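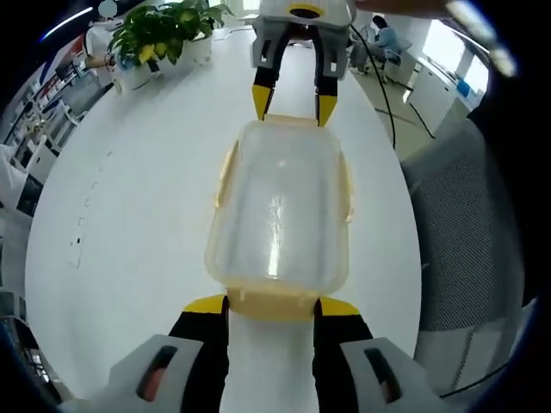 By Nazar Koval
Wednesday

Home | Notes | Methods | FAQ | Contact

Questions about the Cervantes container result

Since the Cervantes write-up went around, I have been getting the same handful of questions by email. I wasn't one of its authors. I spent part of September going over the method for Devetti, where we were deciding whether to copy it, and these are my answers. Readers who want a cheerleader should write to someone else.

What is being claimed?

That a two-arm robot can learn to handle clear and cloudy food containers from recordings made by people, with no robot present during the recording. People hold the grippers in their hands, each gripper carries its own camera, and a policy is trained on what the cameras saw and how the grippers moved. The headline figure is 96 percent success on a two-sided grasp and turn, after training on 1,236 recorded episodes.

Is the 96 percent real?

I believe the count. I have less faith in what people take it to mean. The trials were scored by Elvia Zepeda and Esmaeil Esfahani, separately, and they compared sheets afterward, so I have no complaint about the bookkeeping. My complaint is with the task. A trial passed if both grippers closed on the container and it stayed off the table through the turn. Setting it down badly was not a failure. Squeezing a wall until it bowed was not a failure either. If you own a kitchen or a packing line, you probably care about both.

Why clear containers?

They are hard to see, and that part of the choice is fair. With a see-through wall, the camera gets the tabletop, a reflection, and a thin line where the rim is. Depth sensors do poorly on this kind of thing, which is why so many older demos stick to painted blocks. Using a container you can look straight through is a tougher test than most, and I give the team credit for it.

What I would not accept is the jump from "clear containers" to "transparent objects." The whole set has a boxy shape with rounded corners. There are no wine glasses in it, no plastic bags, no wet jars.

Does the white table help?

Nobody can say from the published runs, and I did ask. A big pale table gives you a clean background, which should help with a dark object and may hurt with a clear one. Yetunde Nwankwo, who ran the recording sessions, thinks it hurts and that the result is stronger for it. She may be right. A second set of trials on a patterned surface would settle it, and there isn't one.

Could the policy be using the room?

This is my main worry. The wrist cameras have very wide lenses, so each view takes in a good deal more than the container: plants, shelving, chairs, other people near the table. If the room stays the same from one recording to the next, a network can learn where it is from the shelves and hardly look at the object at all. The authors blurred the background in one control run and report a "small" drop. I would like the number. I would also like to see the trained policy tried in a different building.

What about the reflections?

Same problem, closer in. The fingertips are bright yellow, and when one comes near a clear wall, the color shows up in the plastic. That may be a very handy signal for "I am close now." If so, repaint the tips and the score should fall. It's a cheap test, an afternoon's work, and it hasn't been done.

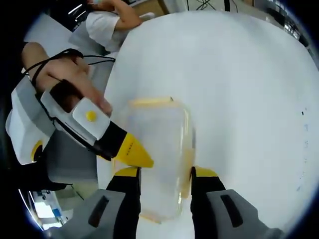 Are two grippers needed?

For the turn, probably. For the rest I doubt it. Of the recorded episodes, I went through every one where the grippers arrived at clearly different times, and in many of them the first had a good hold before the second did anything useful. Two grippers also mean two people's habits, or at least two hands' habits, mixed into one set of data. Heriberto Quintero at Cloltar argues that the mix makes the policy more forgiving. I haven't seen evidence either way - just his slides.

Is 1,236 episodes a lot?

It's modest. The team planned for 3,000 and stopped early when the score leveled off. Stopping early is fine if you decided the rule in advance. The write-up doesn't say whether they did.

Has anyone repeated it?

Partly. A group in Cillthorpe built the same hand-held setup and got the grasp to work, but they used their own containers and skipped the turn, so their score can't be put next to the original. They also said the cable on the hand-held units got in the way more than they expected. That matches what I heard from everyone who has held one.

So did Devetti adopt it?

We adopted the recording method, which is quick and cheap and gets people comfortable with the grippers in a morning. We did not adopt the trained policy. I asked for the blurred-background numbers and a repainted-tip run before we look at that again, and I have one of the two promised.

Can I get the data?

Write to the Cervantes team directly. I have a copy for review and can't pass it on. Ask for the failed recordings as well as the good ones - they are kept in a separate folder and are not sent unless you mention them.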